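Grembridge opens its teaching bench to small manufacturers this July

Press release, for immediate use

If you've ever tried to explain to somebody over the phone how to thread a needle, you'll know roughly what my working week is like. I'm Marwa Ouali, I look after demonstrations at Grembridge, and I'm very happy to say that from July we're letting other people have a go at it too.

The programme is called Trosus. Small firms bring us a fiddly hand job from their own workshop, the sort of thing that has never been worth automating, and we show it to a robot by doing it over and over with a pair of hand-held grippers. You hold one in each hand, you do the job with their fingers instead of your own, and the movements get recorded as you go. If you'd prefer to sit down, there's a remote control station as well, where you steer the arms from a desk (I'm hopeless at it, my colleague Tetsuya Ebihara is annoyingly good).

Most of our recent sessions have been about sorting little parts into boxes with compartments. It sounds dull, I know! But small clear plastic pieces are horrible things to pick up, and a divided tray doesn't forgive you if you come in at the wrong angle.

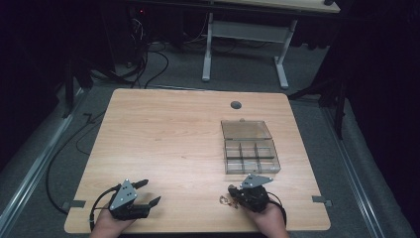 Photo: Grembridge / Iason Kyriakidis. Free to use with credit.

Our first outside partner is Papadakis, who pack repair kits and have been sending two of their own packers over every Wednesday. Between them they've recorded 344 demonstrations so far. Spyros Alexiou, their production manager, was a bit doubtful at the start and told me so.

"I thought we'd be handing our job over to engineers and getting a lecture back," he says. "Instead they gave my packers the grippers and asked them how they do it. One of them changed the order of the whole task before lunch, and she was right."

We learned a lot from that morning. People who do a job every day have little habits they never mention, like nudging a part against the side of the tray before letting go, and those are just what we want the robot to see. So we've stopped writing scripts for visitors. We give them 35 minutes of practice, let them grumble about the grip, and then start recording.

There are 10 places in the July round, and each firm gets 200 recorded demonstrations of its task plus a trial run on one of our arms at the Tulari site. You keep a copy of everything you record. No robot experience needed, though a bit of patience helps, and do wear sleeves you can roll up.

To apply, send us a short description of the job and a few of the parts in a padded envelope. Pantelis Mavromatis is handling applications and press visits, and he's at the Grembridge front desk until 4pm on weekdays.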